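Ticket 664 — Open day demo, gripper pair, left tool drops out
Opened: 17 August 2024
Site: Tarkon demo flat, bedroom station
Priority: high, visitors due back after lunch
Status: open, workaround in place

Reported: left hand tool loses tracking partway through the jacket folding demo. Right one fine. Screen shows last good position, then jumps. Happened twice in front of the first group, once more with nobody in the room.

Kit: two hand-held grippers, black, blue pads. Logging on the Dedolov box, software as left by the Marín people on their last visit. No updates since.

10:20 Restarted logger. Both tools found. Left dropped again after 39 seconds.

10:35 Swapped USB leads left to right. Fault stayed with left tool, so not the lead. Put them back.

10:50 Wiped lens on left tool. Bit of fluff on it, pink. No change.

11:05 Checked free space on the box. 200 GB, plenty. Checked clock sync too — left was out by nearly 4 seconds. Resynced. Ran sleeve grip on its own, right tool only, quilted jacket on the bed.

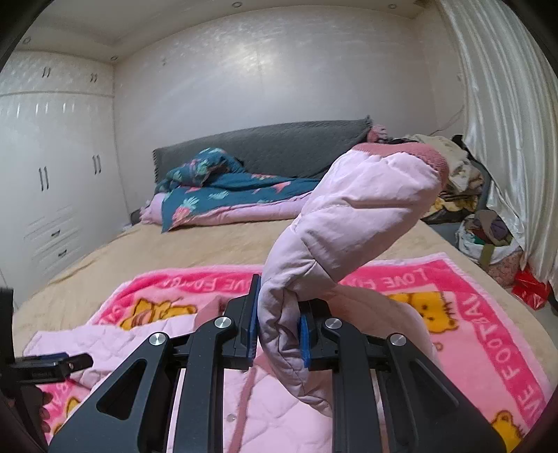

Logged clean from start to finish, no gaps in the file. Then same again with both tools on. Left held for the whole run this time but the jump came back on the one after. So clock was off but its not the full story.

11:30 Found the battery door on left tool doesnt click shut. Press on it and tracking comes back, let go and it drops. Taped down with Burnurance tape, the wide stuff. Three runs, no dropouts.

11:40 Told the demo team: keep the tape on, dont change that battery during a tour. If it drops anyway, carry on one-handed with the sleeve and skip the fold.

Still to do
Order new battery door, left side. Supplier says October, will chase.
Find out why clock drifted. Might be the same bad contact, not tested.
Copy this mornings logs off before anyone clears the box — please!

Leaving open till the door is fitted.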